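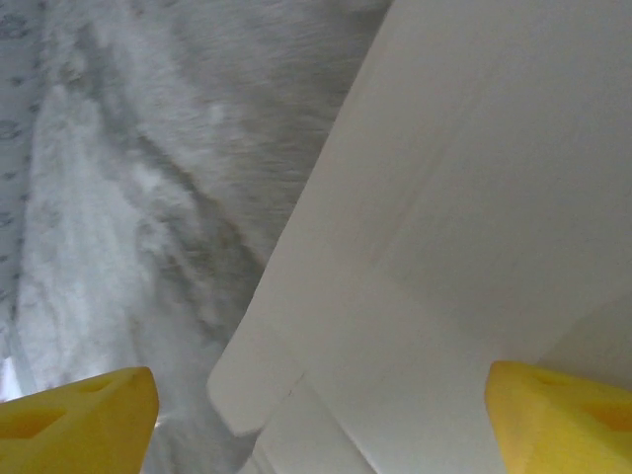

Wrist camera view between the two fingertips of a gripper, with long-pile textile at left and a flat white object at right.

Robot teaching by demonstration

Robot teaching by demonstration is a way of giving a robot a task by having a person carry the task out through the robot itself. The person either moves the arm by hand or drives it from a distance with a control device. The motion is recorded, along with readings from the joints, the gripper and usually one or more cameras, and the record is used to produce a program or to train a control policy. The method is also called programming by demonstration, learning from demonstration and, where a learned policy is the goal, imitation learning.

Teaching by hand

In hand guiding, also known as kinesthetic teaching, the operator holds the arm near the wrist and moves it through the task. The controller cancels the weight of the arm so that it can be pushed with little effort. Joint angles are stored at a fixed rate or only at points the operator marks with a button.

Hand guiding needs little equipment and gives the operator a direct feel for contact forces. Its main drawback is that the operator's hands and arms tend to enter the view of the cameras. A policy trained on such images may come to depend on a hand that will be absent when the robot runs alone. One common remedy is to record the path by hand and replay it with the operator standing clear, taking the camera images only during the replay. Replay works well with rigid parts. It is less dependable with cloth, fur and paper, which seldom return to the same starting shape.

Teaching by remote control

In teleoperation the operator does not touch the working arm. Control devices include:

Leader arm. A smaller or identical arm is moved by hand and the working arm copies its joint angles.
Handheld controller. The position of a tracked grip sets the position of the gripper. A trigger opens and closes the fingers.
Six-axis mouse. A sprung knob sets speed along and about each axis. Precise but slow.
Glove. Finger positions are measured and mapped to a robot hand. With a two-finger gripper most of this information is discarded.

Delay between the operator's movement and that of the arm affects the quality of the record. Operators who notice a delay tend to move in short steps and wait, and the pauses are then learned with the rest of the task. Some recording tools remove still periods automatically. This can also remove pauses that serve a purpose, such as waiting for a fabric to settle before the next grasp.

Wrist cameras

A camera mounted at the wrist moves with the gripper and keeps the fingertips in the same part of the image throughout the recording. It shows the surface between the fingers at close range, where a fixed camera may be blocked by the arm. It gives little information about the rest of the workspace, and many systems pair it with a fixed view.

Fingertips in a strong, even color are easy to separate from most work surfaces. Pale objects on pale backgrounds are harder. A matte white sheet against gray-and-white pile, for instance, may be marked out mainly by its straight edge and the difference in texture, since the colors of the two overlap. Automatic exposure can make matters worse by washing out faint folds and the thin step where one white layer lies over another. Locking the exposure before the first demonstration is the usual practice.

Soft and layered materials

Textiles are treated as a separate class of problem because their state cannot be described by one position and one angle. Long pile adds a further difficulty: the visible surface lies above the backing, and a finger may sink into the fibers before it meets resistance. Operators generally rely on the camera image to judge height, and their demonstrations vary more in the vertical direction than in the other two.

Thin, flat objects present the opposite problem. With both fingers above a sheet there is nothing to close on, and the operator has to bring one finger under an edge, slide the sheet to an overhang or pinch up a fold. Where two layers overlap, the depth of the fingertip decides whether one or both are taken. Demonstrations that mix these strategies without labels may produce a policy that hesitates between them.

Example: the Azevedo recordings

The Azevedo recordings were made by Henrique Neves and Deolinda Valente at the Dellura workshop to compare hand guiding with a leader arm on household textiles and flat goods. The full set holds 2663 demonstrations by 6 operators. Each operator completed 50 practice runs before recording began, and these were left out of the set.

Hand-guided runs were shorter on average, while leader-arm runs were more consistent in the final approach to the object. A review by Thijs Boersma withdrew 650 demonstrations from the training portion. Most had been stopped early or carried the wrong task label — a fault traced to a menu in the Griveck recording software that kept the previous selection after a restart. The withdrawn runs remain available as a separate group and have been used to train failure detectors.

Limitations

A demonstrated task carries the habits of the person who showed it. Detours, regrasps and overcautious approaches are copied unless they are edited out. A policy may also drift into positions that no demonstration covered, and small errors then grow. One response is corrective teaching, in which the robot runs the task and the operator takes over when it goes wrong. The corrections are added to the record and training is repeated.

Force is often missing from remotely controlled recordings. Without force feedback the operator may press harder than necessary, and the recorded positions give only an indirect sign of it.

See also

Gravity compensation
Leader–follower control
Gripper (robotics)
Cloth manipulation
Behavior cloning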